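Boards We Love: The Bamboo Gallery

Welcome back, everybody! When we put out a call in April for your favorite hard-working kitchen boards, I figured we'd get a handful of notes and maybe one good story. We got 323 messages! Cutting boards, bread boards, cheese boards, a board used only for rolling out dumplings, and one that spent several years as a shelf before it went back to the kitchen. I've read every one of them and had a great time doing it.

This page is the bamboo corner of the gallery. I have a soft spot for bamboo. It's light enough to carry to the table with one hand, it feels smooth under the knife, and the grain is just so nice to look at, all those fine lines running side by side. Every board ends up different too, depending on what gets chopped on it and who does the wiping down.
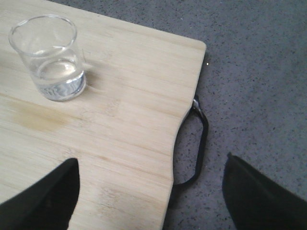 Photo gallery by Kilian Bühler
Posted 1/1/22

A glass of water on pale bamboo. I love the thin darker streaks in the grain, and the dip in the right side is such a pretty touch on a plain board. Look at the bottom of the glass, too, where everything goes wavy and bluish gray!

There's a yellowish-tan stain on this one, just below the glass, and I'm glad it's in the picture. A board that gets used picks up color. Turmeric will do it, so will strong tea, and so will carrots if you grate a whole bag and then wander off to answer the phone (guilty). I wouldn't trade a stained board for a spotless one that lives in a cupboard.

Still, plenty of you asked how to lighten a mark like that, so I passed the question to In-ho Um, who refinishes boards and spoons at the Dradimer workshop and has far more patience than I do. Coarse salt and half a lemon come first. Rub along the grain, leave it for 5 minutes, rinse, and stand the board on its edge to dry. If the mark is still bugging you the next day, try a very light sanding with 400 grit, then 600 to get the silky feel back, and finish with food-safe mineral oil. Go easy on the oil! Bamboo doesn't drink it up the way maple does, and a heavy coat just sits there feeling sticky until you wipe it off.

In-ho also says to do both faces of the board even if only one of them is marked, so they dry at the same pace. I had never done this. My own board has a slight rock to it, and now I think I know why.

A few of you wanted to know about shaped edges like the one here. I'm a big fan. A curve gives your fingers somewhere to go when you're lifting the board off a flat counter, and you can tuck a bowl up against it and sweep the onions straight in.

The maple and walnut boards are up next, and there are some beauties in there, including a huge old bread board with a handle worn thin from use. If you sent in a story and haven't seen it yet, hang on, I'm still sorting! And if you've got a bamboo board of your own with a good curve or a good stain, send it along. I can always squeeze in one more.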